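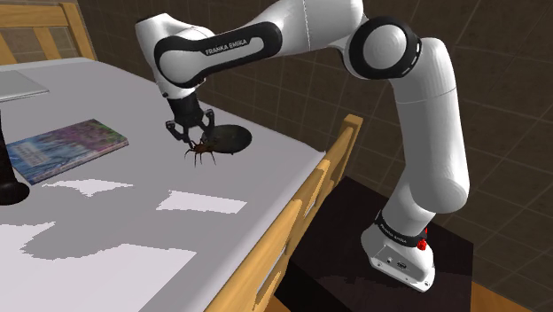 MacAulay, robots and gadgets editor

Products > Robotics > News

So Tusora has a new practice kit out, and I've been having a play! It's a simulator for people who want to try jobs on a robot arm before they go near the real thing. You get 74 ready-made rooms and a big box of objects to put in them. My favourite so far has a Franka Emika arm reaching down over a toy-like spider next to a dark dish (yes, I jumped a bit).

It costs £1,214 a year for 5 users, and the team at Vemstead tell me they've already run 3,000 practice picks on it. I like how quick it is to set up. I'm less keen on the edges of the furniture, which look pretty jagged on the chair back, and I'd love a proper printed guide. A free trial opens in June, and the Daltwood training centre will have it on two of its computers too, so do pop in and have a go.

Last updated: June, 4.15 pm
Contact us | © Daltwood Tech News | Back to top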